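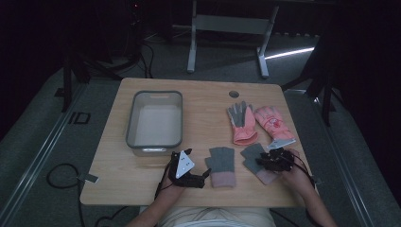
4.2 Early conciliation and the handling of grievances

Most of the grievances in our sample were raised informally before anything was put in writing. Of the 303 cases logged by the four employers, 74 went on to a formal hearing and 17 ended in a tribunal claim. The rest were settled, withdrawn or left open when the study period closed in December.

The employers differed in how they dealt with the first complaint. At Gunham, line managers were expected to meet the employee within five working days and to keep a short note of what was said. Lusach had no fixed time limit, and managers there told us they often waited for advice from the personnel office. Dmytriv and Vetirlow both used an outside conciliator, though Vetirlow did so only when the two parties agreed in writing.

Figure 3. Work at a table, with a plastic tray and gloves.

Complaints over working hours and shift changes were the most likely to be settled at the first meeting. Complaints about pay took longer, partly as payroll records had to be checked. Those that alleged unfair treatment by a manager were the hardest to settle, and they make up more than half of the formal hearings. Phan's earlier survey of 1,000 employees found a similar order, although it covered larger workplaces than ours and did not include agency staff.

We also asked employees who had settled whether they would use the same route again. Most said they would. Several at Lusach added that they had not known who would see the notes of the meeting, and two said they would have brought a union representative had they been told this was allowed. The written procedure at Lusach does allow it, but the point appears only in an appendix.

Managers' views were more mixed. Some felt that early meetings took up time on matters that would have settled themselves. The records do not let us test this, as informal complaints that were dropped before a meeting were not logged at any of the sites. We return to this gap in section 5.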